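Tuderano Household Services
Laundry Guidance: Sorting a Mixed Pile Before Folding

Residents of Tudport are asked to follow the procedure given on this page when using the shared folding tables.

1. Place the pile toward the back of the table. Keep the front clear for folding.

2. Take the uppermost garment first. Hold it with both hands and lift it slowly, so that items caught in a sleeve or hem are not pulled to the floor.

3. Shake out each garment once and check the pockets. Turn inside-out items right side out.

4. Separate the items into brights, darks and light neutrals. Multicolored garments are placed with the brights.

5. Smooth each item flat from the center toward the edges before making the first fold.

6. Limit each finished stack to 12 items.

Tables may be reserved for 20 minutes at a time. Items left behind are held at the Flonum desk.

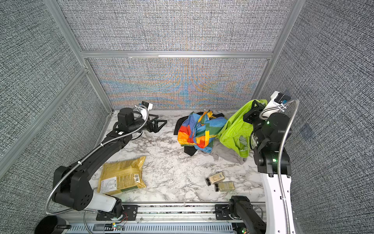
Reading time: 1 min

A pile with a bright lime-green garment, a multicolored patchwork garment, a black cloth and a light gray fabric can be sorted into all three groups: the first two items go with the brights, the black cloth with the darks, and the gray fabric with the light neutrals.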